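**Call for participants: gripper comparison, second round**

Nostudach is looking for people to handle hand-held grippers for a comparison we would rather not have to run twice. We have had to run it twice. The first round, finished in June, gave us a pile of results that all pointed in the direction the makers of the fingers had hoped for, and when we looked at who had been doing the handling, it was the makers of the fingers.

So we want people who don't care which one wins.

### What is being compared

There are 2 sets of finger pads, foam-covered and bare, on the same hand-held tool. We will also try both with the Cudetti controller and the Nowicki controller on a small arm, though that part is run by our own staff and you would only be asked to reset the table.

The claim we are testing is that soft pads are better on cloth. Everyone in the building believes it. I have asked several times for the evidence and been shown a video. It may well be true, but I would like to see it hold up with hands that haven't spent a year getting good at one kind of pad.

### What you would do

You pick things up with the tool, move them, put them down, and write what happened on a paper form. A session is 85 minutes including a break. The items are ordinary: bags, towels, tubs, packets, cutlery. Some attempts will fail and we need those recorded just as carefully as the rest. In round one the failure column was suspiciously clean.

Please don't expect to be operating a humanoid, or anything that looks good in a photo. Most of the time you will be bent over a table, squeezing.

### Who we want

- Adults with reasonable grip strength in at least one hand. Left-handers are badly underrepresented and very welcome.
- People who can follow a written order of tasks without improving it.
- People who will write "dropped it" when they dropped it.
- No robotics background needed. If you have worked for Bevedis or on any of the pads or controllers under test, please sit this one out.

If you have a wrist or shoulder complaint, tell us first. The tool gets heavy sooner than you would think, and a sore wrist is a bad reason to rush the last items on the list.

### Pay and numbers

We pay 122 dollars per session, by bank transfer, whether the items end up where they should or on the floor. Nobody gets a bonus for speed. Round one had one, and it did the results no good at all. The target across all participants is 4000 recorded attempts, a figure I argued against for being too low to say much about rare failures. It is what the budget covers.
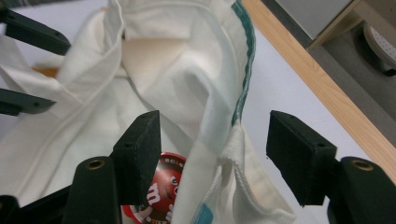
Cloth is where the pads are supposed to earn their price, so a good part of each session goes to it. You will be asked to close on the fabric, on a stitched edge, and on a strap, and to log these as separate attempts. With a canvas bag lying crumpled between the black pads, the strap hanging down and a round red M&M's container tucked in the folds, it is easy to aim at one thing and close on another. That counts as a miss, even if something comes up off the table. Round one scored it as a success, and I would put a fair share of the soft-pad advantage down to that rule alone.

### What we can't promise

We can't promise that the results will be published. We have agreed in writing that they will be shared with all participants, including the attempts we throw out and why. If the foam pads come out ahead under these rules, I will say so in the report. If there is no difference, I expect a long meeting.

### How to apply

Write a few lines to Ilse Van Acker at the Nostudach front desk. Say which hand you use, when you are free, and whether you have any tie to the companies named above. A résumé isn't needed and won't be read. You will get a yes or a no, and a copy of the form so you can see what you would be filling in.

Posted 2025-07-02. Applications stay open until the places are filled.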